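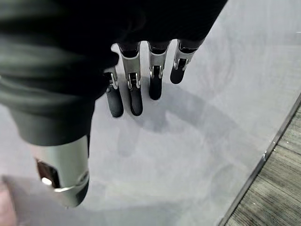 Issue 57

Widmer Film Nights: ushers and subtitle readers wanted

We're bringing a little season of overseas animated films to the Kinier cinema in November, and we'd love some company (and a few extra pairs of hands!). If you like greeting people, tearing tickets or checking subtitles for typos, please put your name down. No experience needed, just a friendly manner and a fondness for cartoons of every colour and flavour. Shifts run three hours, and you'll get a free seat at another session.

Write to the Nistitz desk at the Kinier, box 439.

We use cookies to remember your favourite cinema. OK

Comments

zokia_fan: Can under-18s apply?

Marg: Did this last year, loved it. Bring a cardigan!

© Widmer Film Nights | Contact | Back to top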